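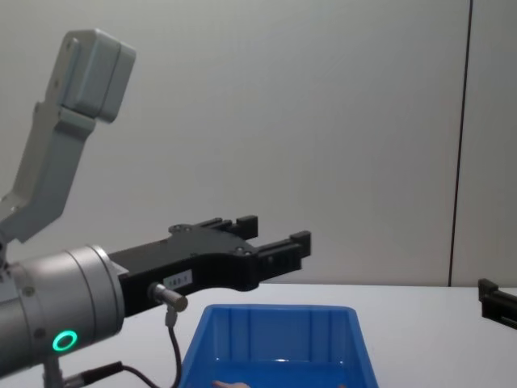

Three months with the big table

Thursday, April 18, 2024

I said in February that I would write something about the table once I had used it for a while. I have used it for a while now, so here are my notes. Lieven Claeys asked me twice whether it was worth the trouble of moving it, and this will save me answering him a third time.

For anyone who missed the earlier post, the table came from Dace Navickas, who was moving into a smaller place and had no room for it. She wanted it gone by the weekend. I paid her with a dinner and the use of my car for a day. Pravesh Kruger helped me carry it. We took the legs off at her end and put them back on at mine, and lost one bolt somewhere between the two. I bought a replacement the next morning. It doesn't match the others but it holds.

Where it went

My first plan was to push it against the wall under the window. I lived with that for 11 days and didn't like it. You can only work from one side, anything at the back is a stretch, and pens roll down behind it. I also kept leaning across to open the window and knocking things over.

So I pulled it out into the room. Now I can walk all the way around it, and I use every side for something. The cost is floor space. The armchair had to go into the bedroom, where it collects shirts.

The height

Most of my work at the table is done standing up. I mend things, wrap parcels, cut paper for the Tirnik newsletter and sort through boxes I should have sorted years ago. The table was made for sitting, and after an hour of standing over it my lower back let me know.

Nii Laryea suggested putting blocks under the legs. I was doubtful about it, mostly because of wobble, but he had done the same to his own desk and I had leaned on that desk plenty of times without any trouble. We made the blocks at his place with a shallow hole drilled in the top of each one for the leg to sit in. The first set was too high and I felt like a child at a shop counter. The second set was right. Measure from the floor to your bent elbow and go a little lower than that. I should have done that before we cut the first set.

I keep a tall stool nearby for reading and for writing letters.

What stays out and what gets put away

I tried keeping all my tools on the table so they would be handy. That was a mistake. The tools spread out until I was working in a patch the size of a magazine, and I spent more time shifting things than using them. The scissors were always under something.

My rule now is that whatever I got out for a job goes away when the job is done, even if I expect to need it again tomorrow. If a job isn't finished, everything for it goes in a tray and the tray goes on the shelf. I own 10 trays, bought secondhand, and have filled most of them. Two have been sitting there since the first week and I suspect those jobs are dead. One is a lamp from Lins that I took apart and can't get back together.

Mail is not allowed on the table. It goes by the door. I break this one regularly.

Looking after it

I wipe the top down in the evening with a damp cloth and then a dry one. For glue, I wait until it sets and lift it off with an old plastic card. Scraping at it while it's soft only makes a bigger mess. When I paint, I put down a sheet of packing paper and tape the corners.

Every few weeks I tighten the bolts. They do work loose, and the odd one is no worse than the rest. Baiba Siliņa told me to rub a little candle wax on the threads if they start squeaking. They haven't so far, but I've put a candle stub in the drawer with the wrench.

Things I still want to fix

The light is not good enough after dinner. The ceiling lamp is behind me when I stand at my usual side, so I work in my own shadow. I can change sides, and often do, but then I'm facing the hallway and the draft comes straight at me.

I also need a better answer for extension cords. At the moment there is one running from the wall, and I step over it every time I go to the kitchen. A floor cover is on the shopping list, if the hardware store ever gets them back in stock.

Lieven, yes, it was worth moving. Bring back my hand drill when you come by.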